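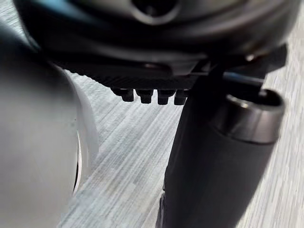
wrist cam view, gripper over the carpet

Dandorwood Shared Workshop forum > Builds > Carpet tidying arm, wrist cam placement

gstein_14
Posted May 31, 2025
Right, camera's on the wrist and streaming. Problem is how much of the view is gripper. Housing takes up the whole top, finger down the right, and the carpet only gets what's left over. Want to use this for picking small stuff off the floor (lego, pen lids, the usual). Do I move the camera or live with it? Mount is printed, 20 mm standoff, M3 screws. Arm is the old Leitner one with new motors.
Gion

solderblob
move it. next question

indi_k
Wouldn't move it yet. You want the finger in view, else how do you know where it is when it closes. The bit that'd bother me is the big white blur on the left, that's a lot of picture gone and it's well out of focus. Can you turn the camera a few degrees instead?

solderblob
turning it just swaps which bit of plastic you look at. longer standoff, 50mm, done

indi_k
50 mm on a printed bracket will wobble like mad. Did exactly that on the Fadier build last September, spent two weekends chasing "calibration drift" that was the bracket flexing. Went back to short and stiff.

solderblob
so print it thicker??

mags_w
What focus is it set to? Finger goes soft towards the bottom so I'm guessing it's set further out. Some of those little modules the lens is only glued, you can crack the glue and turn it. Gently. Killed one being ungentle.

gstein_14
Fixed focus as far as I know, will look for glue. Not keen on 50 either, it'd hit the elbow when the arm folds. Could do 30 maybe.

petrolhead_pete
is the carpet meant to be streaky like that or is it blur

gstein_14
Bit of both. Carpet's stripy anyway but arm was moving. Exposure's on auto, that's next on the list.

mags_w
Lock it. Auto exposure with a black housing filling the top of the picture and pale carpet under it, it'll hunt all day. More light and a short shutter.

indi_k
Agree with Mags. And mask the housing out in software, it's bolted to the same thing as the camera so it never shifts. Draw the mask once. Finger's the only awkward one as it moves. I've got a script for it on the workshop drive, folder's called prokow_mask, help yourself. Ignore the comments in it they're wrong
Indira Kamath

solderblob
or move the camera and you dont need a mask

indi_k
We'll have to disagree on that one.

gstein_14
Plan then. Lock exposure, try the mask, tilt a few degrees, leave the standoff alone for now. If it's still rubbish I'll print a 30 and solderblob can say told you so. Anyone know who's got the good M3 driver, it's not in teh drawer

petrolhead_pete
me, sorry. back tuesday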